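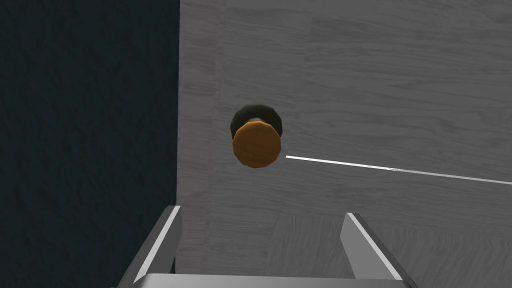
Refitting the drawers in the Triltstead flat

The kitchen in the Triltstead flat has 11-year-old cabinets with drawers on side-mounted roller slides. Four of the drawers had started to drop at the front when opened past halfway. I replaced the slides on all of them over two evenings and one long Tuesday. These are my notes on measuring, drilling and adjusting, mostly so that I have them when I do the tall cabinet.

The old slides were the epoxy-coated type with a nylon wheel at the front of the cabinet member and another at the back of the drawer member. They rely on the drawer's own weight to stay in the track. When the wheel wears flat on one side, the drawer bumps at the same point on every pass. When the rivet holding the wheel gets loose, the front sags. Mine had both problems, the worst being on the cutlery drawer, which weighs more than it should.

I went with three-section ball bearing slides from Hegde, full extension, 471 mm closed. The cabinets are 500 mm deep inside, less the thickness of the back panel and the small rail it sits in, so 471 leaves room behind. Measure from the front edge of the cabinet side to the first thing the slide will hit. In two of my cabinets that was a pipe bracket and not the back panel.

Side clearance is where most of the time went. Roller slides and ball bearing slides are both sold as needing half an inch per side (12.7 mm), but roller slides put up with sloppy spacing and ball bearing slides don't. I measured the gap at the front, middle and back of each opening. Three were within half a millimeter all the way. The fourth was 2 mm wider at the back, which would have pulled the slide apart at full closure and made it stiff in the last few inches. I shimmed the rear of one cabinet member with strips cut from a plastic folder, two layers, held with a dab of glue so they wouldn't fall out while I was looking for the screw hole.

Drilling. The existing holes are on a 32 mm grid and the new cabinet members have slots that land on it, so in theory no drilling is needed. In practice the height was off by 5 mm, because the old drawer member wrapped under the bottom edge of the drawer box and the new one mounts on its side. I drew a horizontal line on each cabinet side from a scrap of board cut to the right height, which is much faster than measuring both ends. Pilot holes were 2.5 mm for a 4 mm screw. I wrapped tape on the bit at 12 mm after going nearly all the way through the first panel.

Use the slotted holes first. Put one screw in the vertical slot and one in the horizontal slot, hang the drawer, adjust, and only then fill the round holes. I know this and still put a round-hole screw in too early on the second drawer, then had to plug it with a matchstick and glue and wait until morning.

Setting the fronts took longer than the slides. The fronts are attached to the boxes with two screws each from inside, through oversized holes with washers. My method:

Close all the drawers. Loosen the bottom front and set it against the spacer at the base, 3 mm. Tighten. Work upward, using the same spacer between each pair. Check the side gaps last.

The knobs pass right through both the front and the box on the two upper drawers, so those had to come off before anything would shift. Knob screws on this kitchen are M4, and the ones supplied were too long for a single thickness and too short for two. Whoever fitted it had solved this with a stack of washers on one drawer and a wood screw on the other. I bought a bag of 100 breakaway screws from the Zorthorpe trade counter, which is far more than I'll use. They snap at 5 mm steps with pliers. File the end afterward or the first thread will bind.

Load rating is worth a paragraph. The slides are rated per pair, at a certain length, with the load spread evenly and the drawer a certain width. A wide drawer puts more twist on the slides than a narrow one at the same weight. My pan drawer is the widest of the set and I put the heavier-duty pair there – same length, but thicker steel, and noticeably harder to separate when removing the drawer.

Removal, for reference: the levers on the left and right work in opposite directions. One goes up, the other goes down. Pull evenly. When refitting, bring the ball cage all the way forward before inserting the drawer member. If the drawer stops short with a hard feel, the cage has been pushed back and forcing it will spill the balls. I did not lose any this time.

I dropped the idea of soft-close dampers. Wurunance sells a clip-on version that needs 300 mm of clear side wall behind the front, and the pipe bracket rules that out in two cabinets.

The tall cabinet has 200 mm internal drawers behind a door, so the slides there need to be packed out past the hinges. I have ordered packing strips but haven't checked whether the hinge opens far enough to clear them. That is the next thing to measure.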